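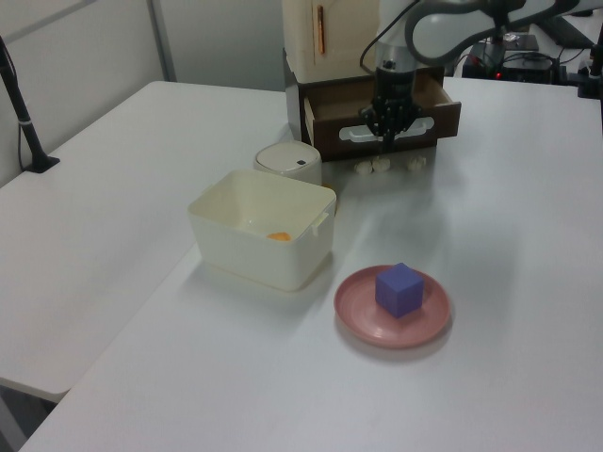 A pink plate and a plastic bin on a white tabletop.

Filed under: Community Kitchens > Running Costs

Tips for sharing a kitchen between several small food businesses

Kumwood Kitchen Co-op has 22 members and one set of ovens. These are the habits that keep the bills and the arguments down.

Label shelves by business name and leave first names off. Staff change, and "Natalie's shelf" means little to a new cook.

Read the gas meter at the start and end of each shift and write both numbers in the book. Split the bill by use at the end of the month.

Buy flour, oil and salt together. Our last joint order saved $140 over what members paid separately in February. Keep the invoice in the office folder so anyone can check their share.

Set aside 2 percent of hire income for repairs. A new door seal for the oven shouldn't need a members' vote.

Wipe down at the end of your slot, with 15 minutes booked for it. If you overrun, pay for the extra half hour.

Keep allergen sheets on the wall by the sink, and replace yours the day a recipe changes.

Ngozi Iyamu, 2023-05-28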